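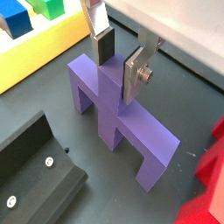
Purple block on the gray table.

Toy libraries - do yours charge late fees?
Parents and Neighbors board > General chat

gleice_b
Hello all! Long post, so get yourselves a cup of something. I help run the toy library in Mesdale, two afternoons a week in the back of the old Gimon building, and we are having a bit of a family quarrel over late fees. (I mean that literally, my sister Mirela is on the other side of it.) We lend out puzzles, building blocks, board games, ride-on cars, a play kitchen that goes out in pieces and comes home in more pieces, all that sort of thing. Loans are for 3 weeks. Up to now we have never charged anybody a penny for bringing things back late, and I like it that way. But in September we did a proper stock check and out of 300 toys on the books, 98 were overdue. Some of them had been out since before my youngest could walk, and he's now on a scooter.

Mirela wants a fee of $2 a week per toy, starting with the new season. I think it will scare off exactly the families we set the thing up for. So, what do you do at your place? Did it work? Did people get cross?

eulalia.gallardo
Oh, I feel this one in my bones. We had fees for years at ours in Istberg and I was the person at the desk who had to ask for them, and I can tell you I hated every minute. You'd get a mother in with a baby on one hip and a toddler lying on the floor, and there I was telling her she owed eight dollars for a xylophone. Half the time I said never mind and paid it out of my own purse. What we found when we looked at the names was that the families who owed the most just stopped coming, and of course they kept the toys, why wouldn't they? It was cheaper to stay home.

We dropped the fees and put up a big sign saying everything was forgiven, and a whole trunkload came back that month. One family brought back a wooden train set I had given up on completely, every carriage there, wrapped in a towel. I nearly cried.

eilif_s
I'm going to disagree a little, with love. A fee doesn't have to be a punishment. Where I volunteer we keep a waiting list for the popular things, and the kid at the bottom of that list is losing out every week someone forgets. There's a marble run at ours that children ask for by name. I've had to look a six year old in the eye and tell her it's still not back. With no fee at all, the people who do bring things back on time start to feel like fools, and I've heard them say so.

I'd go lower than $2, though. Fifty cents, with a ceiling, so it never gets frightening.

gleice_b
Eilif, that's fair, and it's pretty much word for word what Mirela says over dinner. I suppose my trouble is I know most of these families by name and I picture each one opening the envelope.

Eulalia, the towel! That's lovely. How did you tell people about it? Only the sign?

eulalia.gallardo
The sign, a note in the school newsletters, and I rang the ones I knew. I kept it very cheerful. "We miss your face and also the dump truck," that kind of thing. Leave a box outside the door too, if you have anywhere dry for it. Some people are embarrassed and would much sooner drop the bag and run, and I say let them.

bc_sung
Byung-chul from the Vieira street library, hello. We tried both ways. Fees didn't change the number of late toys at all, as far as I could tell. What did change it was reminders. We send a text two days before and another on the day, and if you write back "more time please" you get another loan as long as no one is waiting. Most people aren't being bad, they just have no idea what day it is. I certainly didn't when mine were small.

For missing pieces we have a separate rule. You don't pay for a single lost piece, but if the toy can't be used any more, we ask for something toward a new one, whatever you can manage. Please take a picture of the full set on the inside of the lid, by the way. It saves so much arguing about what was in there.

eilif_s
The lid picture is a great idea and I'm stealing it. I still don't think texts alone will fix the ones who've had things out for a year, Byung-chul. What happens when someone never answers?

bc_sung
Then we pause their card until something comes home. One toy is enough to open it again, it doesn't have to be all of them. And I do let the kids stay and play in the room while the card is paused, that part matters to me. It isn't the child's doing.

mirela_brandao
The sister has arrived! For the record, I am not a monster. I'm the one who does the buying, and every toy that never comes back is one I have to replace out of bake sale money. I would be happy with Byung-chul's way if the texting really gets done. Gleice, you can't remember to text ME back, so who is going to send them?

gleice_b
Rude! But all right, yes. The phone at the desk could do it if somebody sets it up for me.

mirela_brandao
I'll set it up. Reminders and the paused cards until spring, then we count again, and if it's still anything like 98 we talk about Eilif's fifty cents. Deal?

gleice_b
Deal. And I want the forgiveness month first, with a box by the door, the way Eulalia did it.

eulalia.gallardo
Hooray! Put the box out early in the morning, before school drop-off. That's when most of ours came in. And do come back and tell us how you get on, I'll be wondering about that play kitchen.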